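Buvo Grasp Monitor
Data card and usage notes
Maintained by the Hiebert Manipulation Software Group, Trinilville
Contact: Ghislain Fehr
Last revised August 4, 2026

Summary

Buvo is a perception module that estimates whether a two-finger gripper holds an object securely. It reads wrist camera images and gripper width, and publishes a hold state to the motion planner. This card covers the recordings used to train and test version 9 of the module.

Contents

The release contains 2580 training episodes and 891 test episodes. Each episode includes:
- wrist camera images
- commanded and measured gripper width
- arm joint positions
- a hold label for every image (open, contact, held, slipped)

Episodes are stored one per folder. The index file lists the task name, the operator code and the split. Folders must not be renamed, as the loader matches them against the index.

Labeling

Labels were assigned by two annotators working separately. Where they disagreed, a third annotator made the final decision. Images in which the contact between finger and object could not be judged are marked "unclear" and are excluded from scoring.

Running the evaluation

Set the data path in the configuration file, then run the evaluate script with the test split selected. Results are written to the Nomance log folder. The planner does not need to be running. Image buffers are limited to 3000 entries; longer episodes are processed in sections.

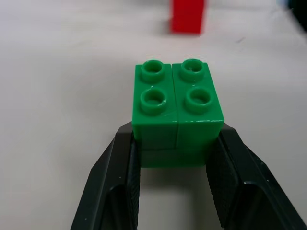
Stacked toy bricks held between both fingers are labeled as a single object. The module does not report the number of parts in a grasp, and it does not detect whether the bricks are fully pressed together. Users who require this information should add a separate check before the place command is sent.

Known limitations

Clear and mirrored objects are not represented. Hold states during fast wrist rotation are less reliable, and the planner should not act on them alone. A correction to the width calibration is planned for November.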